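Inside the Old Dell: A Small Gallery from the Repair Bench

Posted February 15, 2026 by Sorcha Geraghty

Every winter I promise myself that I'll keep the gallery up to date, and every winter the folder fills up and I end up doing it all in one long evening with a pot of tea going cold beside me. So this page is long in the telling even if it's short on pictures, and I hope you'll forgive me for it. I love these machines and I don't get many chances to go on about them.

For anyone new to the site, the Skultberg bench is the long table at the back of the old seed store, where a handful of us take in desktop computers that offices and schools have finished with, clean them up, and find them a home with somebody who could use one. We've been at it for six years now. Most of what comes through the door is plain office stuff, the kind of tower that sat under a desk for years with somebody's shoes resting against it. I have a real soft spot for those. They were built to be opened by a tired person with one screwdriver, and you can tell that somebody thought about where the screws would go.

This Dell arrived in December with a batch of others from Hiltier, the drafting office that moved across the river and replaced everything at once. Rosalinda Soriano took the whole lot in for us and wrote each one up in the green notebook, with a little note about what she'd been told about it. Next to this one she had put "drawings upstairs, runs hot, please be nice to it," and I'm afraid that was enough to make me claim it for myself before anyone else had their coat off.

When people visit the bench for the first time they nearly always say the same thing, that there's a lot more going on in there than they expected, and also that it's a good deal tidier. I think both are true. A computer with the side off looks a bit like a small town from the air, and once you've learned three or four of the landmarks you can find your way around nearly any of them. The processor is downtown. The memory is a row of long narrow streets close by. The expansion slots are off to one side like a harbor, with whatever ships happen to be in.

In this one the ship in harbor is a graphics card, an NVIDIA Quadro K420, with the name running down its edge in gray letters. Cards like that turn up in machines from drafting offices fairly often and I'm always pleased to meet one. It sits between a white slot and a long blue one, and with the cooler off the processor you get a good clear view of the socket and the big white DELL on the board nearby.

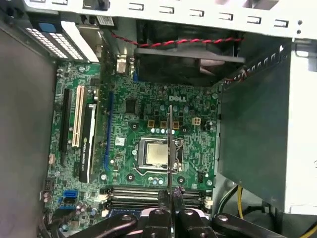 Ovidiu Ilie wrote in when I shared an early version of this page: please tell people to leave that retention lever closed until they have good light and a reason to open it! I bent a row of pins on my very first board by being curious, and I still think about it. Also, a plain old slot like the white one is worth a lot to anyone with an older sound card or a label printer interface they can't replace, so don't be too quick to send a board like this one off for scrap.

Thank you, Ovidiu, and yes, I second all of that. I'd add that the curious feeling never quite goes away. I've had more of these apart than I could tell you and I still want to lift that lever every single time, just to have a look underneath, and mostly I sit on my hands until the feeling passes.

His point about the older slots is a good one too. We had a lovely man from the choral society come by last year wanting a computer that would take a card he'd owned since his children were small (they're grown and gone now, and one of them sings with him). He had been told in two different shops that no such thing existed any longer. We had one for him by the end of the afternoon, and he carried it out to the car himself and wouldn't hear of any help.

Now, about the cooling, as a few of you always ask. The processor in a desktop like this has a flat metal lid on it, which we call the heat spreader, and the cooler sits right down on top of that with a thin layer of paste in between. Over the years the paste goes dry and crumbly, and it stops doing its job as well as it should. If a machine has a reputation for running hot, the paste is the first thing I'd look into, long before I started suspecting anything expensive.

Cleaning it off is one of my favorite jobs on the whole bench. I use coffee filters and the strong rubbing alcohol, a little at a time, wiping from the outside in so it doesn't spread over the edge. Aoife Geraghty (my sister, and the only one of us with any patience) prefers lint-free cloths that she cuts up into neat squares and keeps in a mint tin. We've argued over this for years. Her way is probably better. My way has coffee filters in it, and I buy those anyway.

The four round holes at the corners of the socket are where the cooler fastens. When you put it back you tighten each corner a little, then go to the one diagonally across, and so on around until they're all snug. If you do one corner right down before starting the others, the cooler rocks over to one side and you'll be taking it off and starting again with fresh paste. I've done it. I did it in front of a visiting class of twelve-year-olds, who were very kind about it.

Another thing I'm fond of in this case is the wiring. Whoever put it together had the yellow and black power wires gathered up in a small white cable tie, and there's something so cheering about opening a side panel and finding that somebody was careful in there. I've opened plenty where it was more like reaching into a hedge.

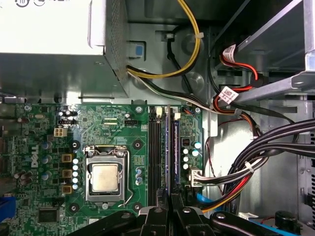

Power supply at the top, processor in the middle, and room to work in between.

A word on the power supply, while we're near it. We don't open those up on our bench, not for dust and not for noise. We test them, blow them out from the outside with the little hand bulb, and if one isn't right we swap it for another off the shelf. Cillian Conneely keeps that shelf in order and he's very strict about what goes on it, which I used to tease him over until the day I needed a matching one in a hurry and found it in under a minute.

He has also made us a set of labeled trays for screws, and I can't tell you how much happier we all are. Before the trays, we used egg cups. You'd set down your egg cup with six screws in it, somebody would come by with a mug of tea and move it over a bit to make space, and by the end of the evening there'd be a case with a rattle in it and an egg cup that belonged to no machine at all. Now each tray has a number and the same number goes on a slip of paper taped to the case. It cost us 20 for the lot and a roll of tape.

Then there's memory, the part I most like to show people, and especially people who think they could never do this. It's the friendliest job in the whole machine. There are latches at the ends of the slots, you press them outward, and the module comes up toward you. Going back in, there's a notch along the bottom that only lines up one way around, so you can't really get it wrong unless you're very determined. You press down evenly at both ends until the latch comes up to meet it. The first time somebody hears that click they look up with such a face! 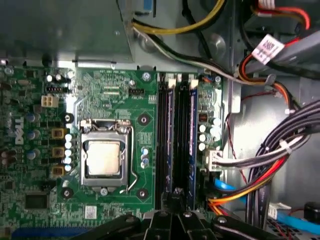 I always tell beginners to touch the bare metal of the case before they pick a module up, and to hold it by the edges, a bit like an old photograph. It's a small habit and quickly learned. Then, if a machine won't start after you've been at the memory, don't despair and don't start pulling everything else out. Take the modules out again, put them back in more firmly than feels polite, and try once more. I'd say half the worried phone calls we get end right there.

As for where this Dell is headed, there's a reading room over the Nic Giolla bakery that has been asking us for something sturdy that can show maps and old parish drawings on a decent screen, and I rather think a computer from a drafting office would enjoy that sort of work. They've a good table for it by the window, and the smell coming up the stairs is wonderful. I still have the fresh paste to buy and the drive to sort out, and Rosalinda wants to go through her notes with me one more time so that the right tag goes with the right tower.

If you have a desktop at home that you've been meaning to pass on, we'd be glad of it, working or not. Please bring the power cord if you can find it. We're short of keyboards too, and we'd love a few more small flashlights, the kind you can hold in your teeth. The Eltomura gallery, with all those gorgeous old beige cases from the library, is next on my list and should be up as soon as I've found the notebook that goes with it.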